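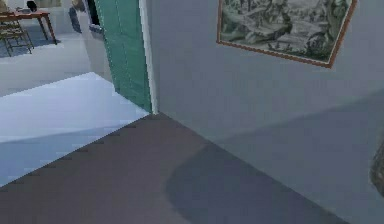

Setting up a trip in Sterna (part 2: landmarks and offline maps)

Okay, you've got an account and a blank trip, so let's put some rocks and waterfalls in it! I use Sterna for every geology trip I lead, and this is the order I do things in.

1. Open your trip and tap Add Landmark. Type a name or drop a pin.
2. Pick a type (canyon, cave, lava field and so on). You can change it later.
3. Set the search radius. I like 70 miles, but go smaller if you're on foot.
4. Tap Save Area and wait for the bar to fill. My last one came to 683 MB, so do this on home Wi-Fi.

Note: you get 8 saved areas per trip. Delete an old one to make room.

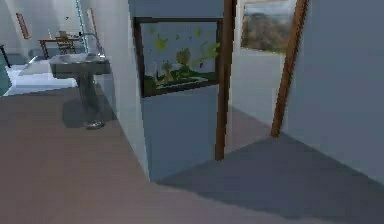 Now switch your phone to airplane mode and open the trip again. Every pin should still load, and if one comes up gray, tap it and choose Save Again. Then do a practice walk indoors with the compass screen open (it's a little silly, I know). Pick a target, like a picture on the wall next to a doorway, hold the phone flat, and turn until the arrow points at it. Keep away from big metal things while you do this.

Caution: a pin is not a trail! Sterna draws straight lines, and a straight line will happily cross a gorge. Check the local map before you set off.

5. Share the trip with your group. I send mine to Tiruwork Araya, who keeps a copy at home.

Battery settings are in part 3.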